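June 7, 2020

Sunday, and I've read the first two chapters of Genalyn's manuscript again, because she wants comments before the editor gets it and I have put her off since the middle of May. I'm writing this down first so that what I send her is cleaner than what I think.

The book is on the regional novel and the idea of "home speech," and its claim is that a group of writers from the river towns made a theory of language in their fiction years before the critics had one. I like the claim. I'd like to believe it. What I have in front of me is five novels, one of them read very well, and a great deal of confidence about the other four.

The one read well is Estrella. Jennylyn Estrella's Damton is a strange book and Genalyn is the first person I've read who doesn't treat it as a memoir with the names changed. The pages on the schoolteacher who corrects her own letters are good. She sees that the corrections get worse as the book goes on, that the teacher is crossing out right words and putting in wrong ones, and she takes her time with it. I had read Damton three times and missed that. I went and got my copy to check, hoping a little that she was wrong. She isn't. Page 121 and again on 122, the same word struck twice, and the second time the new word is just the old one misspelled.

Then we get to chapter two and the method falls over. Suddenly it's all "the novel thinks" and "the text knows." I've never met a novel that knew anything. Rodel used to write this way too, and when I pushed him he said it was shorthand. Shorthand for what? If the author thinks it, say the author. If the critic thinks it, which is my guess nine times out of ten, then say that and take the blame. I counted on Genalyn to be above this. She says it on almost every page of the section on Corkano, where the novel "theorizes," "refuses," "insists," and at one low point "declines to be read." I read it without much trouble.

Corkano is the weak link for another reason. She needs it to be early. Her whole order of events depends on Macapagal having finished it before the journal essays came out, and the evidence is a letter in which Cherry Mae Macapagal tells a friend that the book is "as good as done." Every writer I know has said this of a book that was nowhere near done. I said it of my thesis with one chapter on paper. A letter like that tells you what she wanted her friend to believe. There may be a draft with a date on it somewhere and if so I'll shut up, but there's no footnote to one.

Stopped at noon for soup and a walk to the corner and back. Warm. I've been sleeping badly and I don't think it has made me a fairer reader.

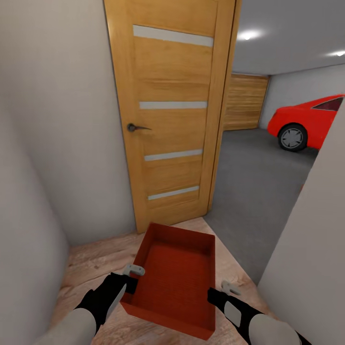

Door open to the garage, red car beyond.

After lunch, Stomico. I had decided not to be impressed by this part, as I've heard the talk version of it twice, but on paper it's more careful. Genalyn has gone into how the book was sold. The first printing was 2,000 copies and only 800 were bound, and she asks what it means to call a novel "central" to a group when so few people could have held one. It's the right question. It's also a question that does harm to chapter two, and I don't think she has noticed. If 800 bound copies is too few for Stomico to have shaped anybody, then what about Corkano, which by her own account went around in typed pages among friends? She can't be strict with one and easy with the other. I wrote this in the margin, then rubbed it out and wrote it again in a nicer way.

I'm less sure what to do about the introduction. It has the sentence every introduction has now, that these writers have been "unjustly neglected." Have they? Damton has been taught here for years. I've taught it. Abimbola Obi wrote a long article on Macapagal that everyone in the field has read and which Genalyn quotes on the very next page. You can't be neglected and have an Obi article. I suspect a press reader somewhere likes the word, and she knows it, and I may be asking her to give up the one sentence that gets the book published. I'm still going to ask.

Something else about Obi. The article argues that "home speech" was a phrase the writers picked up from outside, from church readers and school primers, and used half as a joke. Genalyn gives this one paragraph and moves on. It needs ten pages. If Obi is right, the grand theory of language in these novels might be a running gag among people who had been made to recite the same dull lessons, and that would make a better book than this one, though not the book she's under contract for. I found myself making notes on it as if it were mine to write. It is not mine to write. I have my own half chapter on the back of the desk, and I didn't touch it today or yesterday.

Read over my comments at six. They come to four pages and I sound like a man who has been waiting to be asked. Took out the line about shorthand. Took out "falls over." Moved the praise for the Damton pages up to the front, where she'll see it before she gets to the rest, and made it longer, as I do mean it. She has a real ear. I'd trade most of what I've published for the paragraph on the struck-out word.

I still don't believe in the thing as a whole. Five novels don't make a school of thought, and two of the five authors, as far as I can tell, couldn't stand each other. Genalyn calls this "productive friction." I'd call it two people who couldn't stand each other. But I have been wrong about a book in draft before. I told Rodel his would never hold together, and it did, more or less, once he had thrown out the part I liked.

Will send tomorrow after one more look at the Corkano section. Must ask her where the Macapagal letter is kept and if she has seen it herself or only the printed extract. The extract has three dots in the middle of it, right before "as good as done," and I'd like to know what they took out.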